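How a Robot Arm Decides Where to Put Its Hand
Robots and Code, ages 9 to 12
By Doğukan Çetinkaya

A robot arm has no eyes and no common sense. It has motors at its joints, and it has software. The software is a set of instructions that runs on a computer. Most of the hard work in robotics is done by these instructions.

The software for an arm is usually split into three parts. Each part does one job and passes its answer to the next.

Part 1: Perception
Perception means working out what is in front of the robot. A camera takes a picture. To the computer, a picture is a very large table of numbers, and each number says how bright one tiny square is. The perception program looks for patterns in the numbers. A small red patch with green at one end may be a toy strawberry. A pale green oval with many holes may be a colander.

The program does not say "strawberry" and stop. It gives a label, a position, and a score. The score tells how sure it is. If an object is half hidden behind the arm, the score often drops.

Part 2: Planning
The planner receives the list of objects and a goal, such as "pick up the red bottle." It must find a path for the whole arm, from the base to the fingers. The elbow must not hit the oven while the hand is reaching for something else.

One simple planner, called Hurcombe in our lessons, makes 300 test paths inside the computer. It throws out every path that bumps into something. Then it keeps the shortest one left. The arm does not move during this step.

Part 3: Control
The controller turns the path into motor commands. It works in a loop:
Read the angle of each joint.
Compare it with the angle in the plan.
Send a correction to the motor.
Start again.

This is called feedback. You use it when you carry a full glass of water and keep adjusting your hand.
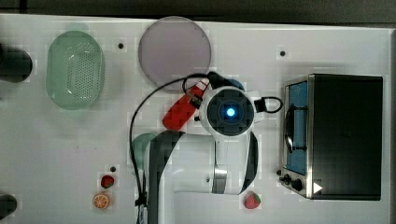
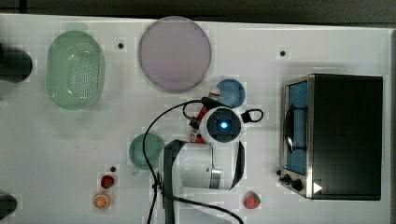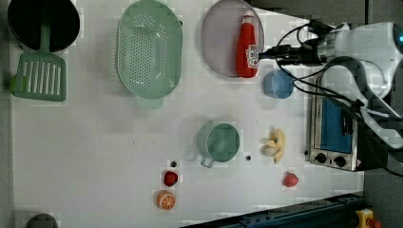
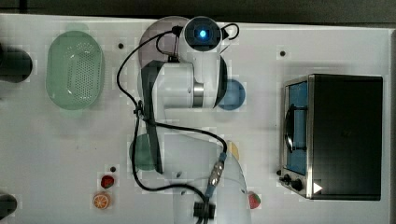

A robot arm at a table with a toaster oven, a colander and toy food.

Why is toy food useful?
Toy food keeps its shape and does not spoil, so the same test can be repeated many times. The objects also differ in helpful ways. A plate is flat and hard to grip from above. A colander is full of holes, which can confuse a program that looks for edges. An oven has a door, and a door only swings one way. The planner needs a rule for that.

What happens when something is hidden?
The arm itself often blocks the view from above. A plate underneath it may show only as a thin curved piece. The software can handle this in 2 ways. It can remember where the plate was before the arm covered it, or it can use a second camera placed somewhere else. Many systems do both.

Try it: be the planner
You need a partner, a table and 10 small objects.
1. Spread the objects out on the table.
2. Your partner closes both eyes and holds one hand above the table.
3. Choose an object. Give commands such as "left," "forward," "down" and "close."
4. If the hand touches the wrong object, go back to the start.
5. Write down every command you used.

A first try usually takes about 22 commands. Now move one object and read out the same list again. If the list fails, find the first command that needs to change.

Words to know
Gripper: the part of the arm that holds things.
Joint: a place where the arm can bend or turn.
Feedback: measuring a result and using it to make a correction.
Path: the list of positions the arm passes through.

Next in this series: Maps for Robots That Roll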